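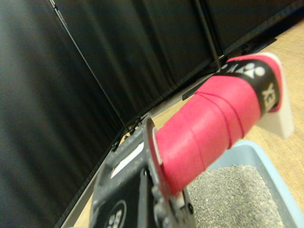
Farnivine is a small dataset we put together to answer a money question: what do you have to buy before a robot arm can practice cleaning a litter box? We had a lot of fun with it, and we hope the planning notes are as useful as the recordings. The good news is that household props are the cheap part. A handle wrapped in bright pink grip tape, like the one in the gripper's jaw over the gray litter, costs very little next to the arm, and it belongs on the same order form. Handles are easy to forget when you're pricing motors!

Version and contents

Release 2, dated Nov 3, 2021. It holds 34 recordings from one tabletop station, with wrist camera views and a side-by-side pair of wider views. The Iken folder has the video. The Gu folder has the parts list and our budget sheet, with a blank column for your own prices.

What to budget for

Start with the table and the space around it. We priced the arm first and the room last, and would do it the other way next time. Put these on the list early:

Arm, gripper and a spare set of fingers
Wrist camera, plus the pair for the wider view
Black panels for the background - more than you think you need
Litter tray, scoop and waste bin
Bin liners and extra litter
Grip tape

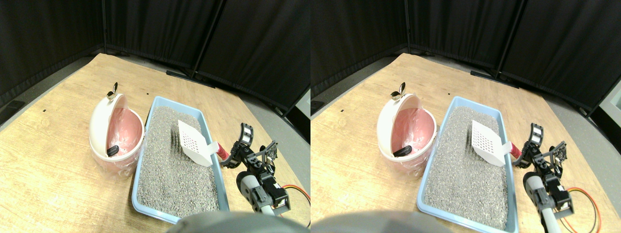 Station with the waste bin open, scoop in the tray and gripper beside the red handle.

Leave room in the plan for wiring as well. Loops of wire take up table space that never shows on a floor plan, and we ended up moving to a bigger tabletop than the one in our first sketch. If you can borrow a table for a week before buying one, please do.

We set aside 18 percent of the total for replacements and were glad of it. Fingers and pads are the lines to watch, so we order them together with the arm and skip a second round of shipping.
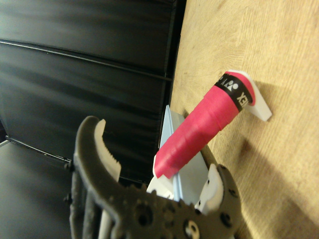 Shipping was the other surprise. Our second set of fingers took 12 days to reach us, and the Bandness schedule (our plan for the next station) now has that wait built in from the start. The schedule is in the Gu folder too, next to the budget sheet.

Limits

Everything comes from a single station, so don't read our costs as typical. Prices in the sheet leave out tax, labor and anything we already had on the shelf. If you build a similar station and your numbers look different, send us your sheet and we'll add it to the next release.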